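Vik lumbar support belt: two months of daily wear

Product: Vik lumbar support, rigid back panel, size M
Maker: Clandska
Tested: desk work, driving, light lifting, walking
Price paid: £59 from the Foment web shop

The Vik is a semi-rigid belt for the lower back. It sits between the soft neoprene wraps sold in chemists and the moulded braces that an orthotist fits. Clandska sells it for non-specific low back pain and for what the leaflet calls postural fatigue. It makes no claim to correct a curve or to treat a disc, and the leaflet tells anyone with leg weakness, numbness or a recent fracture to see a doctor before wearing it. That wording is on the first page, in normal-sized print.

Construction

The belt has an elastic body, a removable back plate and a pair of side pulls. The pulls run through a row of small plastic eyelets and tighten the upper and lower halves separately. This matters more than the plate does. With a single strap, tension strong enough to hold the belt at the hips is usually too strong at the ribs. Here the lower half can be firm and the upper half almost slack.

The plate slides into a pocket and can be bent by hand along its length. Mine arrived too flat and needed bending over a table edge before it followed the small of the back. The pocket closes with a hook-and-loop tab that has begun to lift at one corner.

Fit

The size chart goes by waist measured at the navel, standing. Measure over a thin shirt, as you will wear it. I fall near the top of the M range and had little overlap left at the front. Anyone within a couple of centimetres of the limit should order the next size up.

Sitting is the weak point. The front panel is 2 cm too tall for a person of average height in an office chair, and it folds inwards at the top when leaning forward. Loosening the upper pull helps a little. In a car seat, where the torso leans back, the fault disappears.

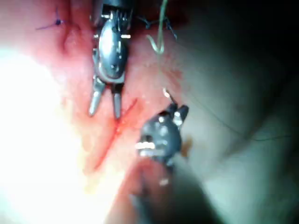

A reader on the Brulterholm back pain forum disagreed with the sizing advice after an earlier draft of these notes went up there. Going up a size gave her a belt that rode up within an hour, and she would sooner have the short overlap and replace the belt when the fastening wears. She also found the front panel no trouble at all, though she is tall and stands for most of her working day. Both points are fair. Body shape below the ribs probably decides this more than the chart can.

Use

I wore it for three hours in the morning and took it off at lunch, which is inside the leaflet's limit. The effect is a reminder more than a support. Bending from the waist becomes awkward, so one bends from the hips. Ache at the end of the day was less on most days and unchanged on others. I kept no proper scores and the improvement may owe as much to the walking I had started in February.

Long wear is another matter. My physiotherapist wanted it off for all exercises and for at least half of the day, and gave me a short floor routine to do without it. A belt that comes with no exercise sheet is selling half a treatment. The Vik comes with one, but it is a folded card with four line drawings and no advice on repetitions.

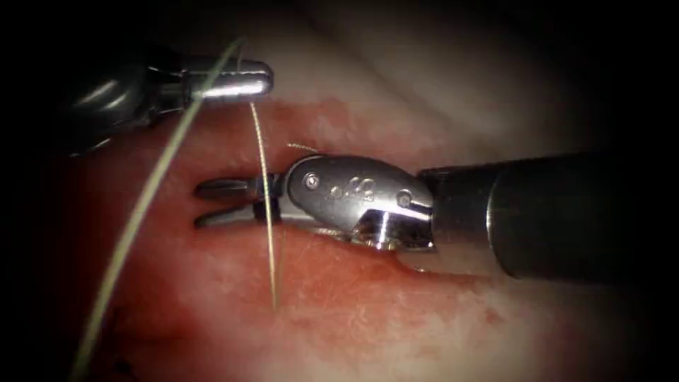
Heat builds up under the plate. The mesh lining is thin and the pocket has no vents, so a cotton vest is needed underneath on warm days. The elastic washes at 30 degrees with the plate removed and dries overnight on a rail. After weekly washing there is some pilling on the inner face and no loss of stretch that I can detect.

Noise is minor. The pull cords click in the eyelets when adjusted, and the plate creaks slightly when sitting down — audible in a quiet room, not in an office.

Spares and returns

Foment stocks the plate and the cords separately. The belt itself can be returned unworn only, which is awkward for something that has to be tried for a few hours to judge. The shop answered a sizing question on a Thursday evening and the reply was correct.

Verdict

Good adjustment, poor front panel, acceptable price. Suitable for people who stand, drive or lift for part of the day and have already been examined. Less suitable for a full day at a desk. Score: 70 out of 100, with the points lost for the panel height, the heat and the pocket tab.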